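合租公寓公共空间的噪声与使用习惯调查
课程实践报告（第二稿）

一、选题来由

我们组四个人里有三个住在校外合租公寓，抱怨最多的不是房租，是声音。隔壁打电话、楼上拖椅子、晚上十一点有人在公共厨房剁排骨，这些事每个人都能讲出几件。课程要求选一个“身边的、可测量的”题目，于是定了这个。

调查地点是Prudari公寓，五层楼，一到四层住人，五层是公共活动层，有厨房、自习区和一间没有分隔的大房间，住户一般叫它“白厅”。公寓管理方Achari公司同意我们在公共区域放置声级计，但不允许进入住户房间，也不允许录音。所以本报告里所有数据都是声级读数，没有任何谈话内容。

二、方法

问卷部分共回收有效问卷172份，纸质和网络两种形式。最初的问卷有二十六道题，试填之后发现很多人填到一半就随便勾，删到了十四道。删掉的主要是关于睡眠质量的题目，这部分我们本来很想做，但没有合适的量表，问出来也不好解释。

测量部分在五层设了三个测点：厨房门口、自习区靠窗位置、白厅中央。每个测点高度一米二，每次连续记录十分钟，取等效声级。测量时段分为上午、傍晚和夜间。声级计是从学院实验室借的，型号较旧，每次使用前都用校准器校一遍。1月第二周有两天的校准偏差超过了允许范围，这两天的数据全部作废，没有进入后面的统计。

另外我们做了一个简单的拍手试验，用来大致比较三个空间的混响。严格来说应该用脉冲声源和专门软件，我们没有条件，只能用手机上的声学软件读数，所以这一项只比较大小，不给绝对数值。

三、结果

先说厨房。厨房在傍晚最吵，这和预想一致。声音的主要来源是抽油烟机，三台里有一台明显比另外两台响，关掉它以后读数马上降下来。问卷里有人写“宁可吃外卖也不想站在那台下面炒菜”。我们把这台机器的位置报给了管理方，写报告时还没有收到维修通知。

自习区的情况比较复杂。按读数看它是三个测点里最安静的，可是问卷里对它的不满反而排第一。开放题的回答中，提到最多的是椅子腿刮地，其次是小声说话。这两种声音持续时间都很短，放到十分钟的等效声级里几乎看不出来，但对看书的人干扰很大。指导老师在中期检查时提醒我们，平均值会把这类突发声盖掉，我们后来补测了最大声级，自习区夜间的最大值确实和厨房白天差不多。

白厅的问题主要在混响。房间的墙面是光的，顶上的设备和管线都露在外面，没有吊顶，也没有吸声材料。拍手试验中它的尾音在三个空间里最长。平时人少，读数不高，一旦有几个人同时讲话，听清对面的人就变得困难，大家会不自觉地提高嗓门，结果更吵。
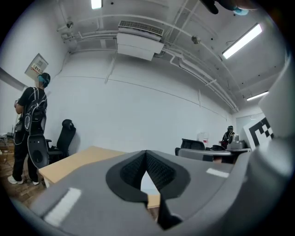 Jarosław Szewczyk看过初稿后回信说，白厅这一段的因果写得太满，人们提高嗓门可能是混响造成的，也可能只是因为来这里的人本来就是来聊天的，如果没有在同样人数下比较过不同房间，最好写成推测。他还建议把厨房和白厅的测量放在同一个晚上做，否则两组数字之间差的那几分贝说明不了什么。

这个意见我们接受。上面那段保留原样是为了说明修改过程，正式结论里改为“混响较长，可能与住户反映的听不清有关”。同一晚的对比测量后来补做了一次，白厅和厨房的顺序没有变化，但只有一次，不宜多说。

四、改进建议与费用

问卷最后一题问的是愿意接受哪种改进。选择最多的是给椅子加脚垫，其次是在白厅挂吸声板，再次是规定厨房使用时间。规定时间这一项争议最大，上夜班的住户几乎都反对，有人在空白处写了大半页，意思是下班回来总要吃饭。

椅子脚垫最便宜。自习区有40把椅子，我们在网上问了几家，毛毡垫容易掉，硅胶套稍贵一点但耐用，价格都在可以接受的范围内。

吸声板我们向Brirunero建材店询过价。按白厅一面墙装一部分计算，材料加安装报价3,000元。店家说可以先装一面看效果，不满意再调整位置。顶部如果也要处理，需要避开露在外面的管线，费用要另算，店家没有给出数字。

抽油烟机属于维修，不应由住户出钱，因此没有列入预算。

五、不足

样本里学生偏多，上班的住户填写率低，夜班人群的意见可能没有充分反映。测量集中在冬季，窗户基本关着，夏天开窗以后室外交通声会进来，结论未必适用。Cundthorpe路那一侧正在修人行道，白天偶尔有切割声，遇到时我们暂停测量重新开始，但不能保证全部避开。

小组分工方面，前期把太多时间花在设计问卷上，测量开始得晚，导致补测很仓促。声级计归还日期也没有提前确认，最后两天是和另一个组轮流用的。

六、后续

脚垫的方案已经交给管理方，对方答复可以先在自习区靠窗的5把椅子上试用。如果试用顺利，我们打算用同样的方法再测一次最大声级，和这次的夜间数据对照。测量原始记录和问卷统计表附在报告后面，作废的两天数据也一并附上，并注明了原因。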